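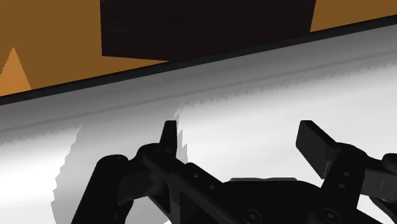
Lultutetti schrieb um 21:40:
> Seit dem Update auf Nernex 2 bricht die nächtliche Sicherung
> bei uns nach rund 200 Dateien ab. Im Protokoll steht nur
> "Ziel nicht beschreibbar". Die Platte ist aber eingehängt
> und hat genug Platz. Rechte habe ich geprüft.

Die Meldung ist irreführend. Nernex 2 legt für jedes Verzeichnis eine Sperrdatei an und gibt sie erst am Ende des Laufs frei. Liegt das Ziel auf einer Netzfreigabe, greift dort die Grenze für offene Dateien – auf unserem Server Gezer war nach 163 Verzeichnissen Schluss, mit demselben Text im Protokoll.

Abhilfe: in der Konfiguration den Sperrmodus auf "einzeln" stellen und den Dienst neu starten. Alte Sperrdateien vorher von Hand löschen, sonst werden sie beim nächsten Lauf wieder eingelesen. Der Lauf dauert damit etwas länger, bei uns 2 Minuten.

Auf Tomdale (lokale Platte, gleiche Version) tritt der Fehler nicht auf. Falls dein Ziel ebenfalls lokal liegt, bitte die Ausgabe von "ulimit -n" und die letzten Zeilen des Protokolls an die Liste – dann ist es etwas anderes.

Gruß aus der Serverecke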